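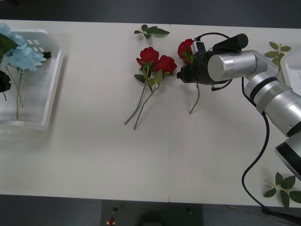
Mahsa Kazemi wants to know who gets the boring jobs once the arm has learned them, and whether the people who used to do them get anything better or just get fewer shifts. She left that under my last post and I've been chewing on it all week, so today's post is my answer, or as much of one as I have.

For anyone new, I work in the stem room at Girley, out at Pusidbridge. We hire out artificial flowers for weddings, shop windows and the odd film set. They go out looking gorgeous and they come back in a heap, and somebody has to turn the heap into roses with roses and hydrangeas with hydrangeas before anyone can use them again. For years that somebody was me and whoever else was rostered on. I like flowers (obviously!) but I have never once come home glowing about sorting.

Now we have an arm on the long white table, and I am a bit in love with it. It picks up a rose just under the bloom, so the stem hangs down free, and I could watch that all day. I had expected something like a skill tester at a shopping centre, all grab and no finesse. The first time I saw it lift a red rose off the tabletop I clapped, and I wasn't the only one.

What's changed for us, then? Quite a lot, and not all of it is what we were told to expect.

The hands thing is real. Artificial stems are wire with a skin on them, and a full return will leave you with sore thumbs by lunch. Our biggest return this spring was 327 stems from one wedding. I did the hydrangeas and the fiddly mixed stuff by hand and left the roses for the arm, and I drove home that night without my wrist brace on for the first time in ages. That alone would have won me over.

The pace is the part I had to get used to. It is slower than me. A lot slower! When we started, I kept reaching over to "help", which stops everything, and then you have to start it again and apologise to the room. Rhodri Samuel finally moved my stool to the other end of the table. These days I set up a batch, go and do a repair, and come back when it's finished. It's a different way of working, more like having bread in the oven than chopping onions.

It also made us tidy. Roses lying side by side with their blooms touching are harder for it than roses with some space between them, and loose leaf sprigs can wander into the way. We used to tip a crate out and dive in. Now we spread things, and pull the sprigs aside into their own pile for regluing. Funny to be trained by a machine, but my bench at home is neater as well.

There's also a new job that didn't exist before, and we take turns at it. Sedeo, the program we use for setting up batches, wants somebody to check the odd pick it isn't sure of. You look, you tap yes or no, you carry on. Rhodri loves it. I find it fine for 60 minutes and then my brain goes to custard, so we swap on the hour. If your work is getting something similar, ask for the swaps early – we only got ours in writing after a fairly grumpy meeting.

Back to Mahsa's question about shifts. There are 5 of us in the stem room and there were 5 before. Hours are the same. I asked straight out whether that holds past November, when the Christmas window work starts going out, and was told yes for this season and "we'll talk" for the next. I'd rather have had a yes for both. I'm cheerful about the arm and still a bit watchful about the roster, and I think you can be both.

The better work has turned up, though, and I wanted to say so. I've been taught to rebuild damaged heads, petal by petal, over steam. Before, anything squashed went in the bin because we never had time. Last week I saved a whole tray of blue ones that Ghaffari, our supplier, no longer makes in that shade, and I was so pleased I rang my mum.

Next job is the baskets. They're clear plastic, the stems cross over one another inside, and untangling them is still all ours. I'm told the arm might have a go at that one day. I'll believe it when I see it, and I'll be standing there with a cuppa when it tries.

Workbench > Stem Room > Robots and us

Recent posts
Regluing leaves without gluing yourself
What I keep in my apron pocket
Steam, petals and patience
First week with the arm
Sorting by colour or by kind?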